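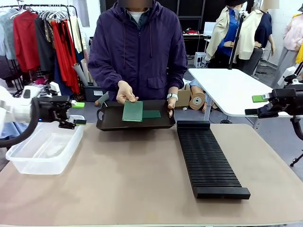
Department of Apparel and Small-Parts Handling, Rornlow

3. Materials and work area

Draft of 1/28/19. The work area is one tan tabletop in the garment room, clothing rack behind, mannequins along the side. On the table (Fig. 3): a clear plastic bin, a dark tray, a long black slotted rack. Green rectangular pieces are the parts being sorted. Coding follows the Pliltov sheet, with the changes listed in Section 4.

The slotted rack stays at the table edge in all sessions. Slots not numbered – we tried numbering in November and dropped it, labels came off. Tray and bin are free to move, and teh person at the table decides where they go. In total 449 placements were coded, 23 of them thrown out for unclear end position. 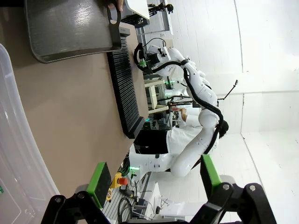
Why use a tray as well as a bin? The tray is shallow, so pieces can be spread out and checked before they go anywhere deeper.

Wording given to participants was short. "Put the green pieces away." No order, no time limit. Earlier work under the Jevon protocol set a fixed order and got cleaner times, but also a lot of waiting between pieces, which we did not want. Bravo room data (350 placements) used the same wording and is pooled with ours where noted.

A placement starts when the hand closes on a piece and ends when the hand lets go. Pieces held upright over or in the bin
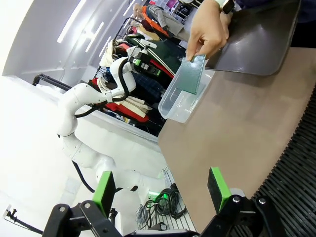 are coded as "held" until release, even when the lower end is already inside. Same rule for the tray. Re-grips are not counted as new placements unless the piece is set down first – some 700 re-grips in the pooled set, so the rule matters alot for the totals in Table 2.

Figure 3. Tabletop with bin, tray and slotted rack.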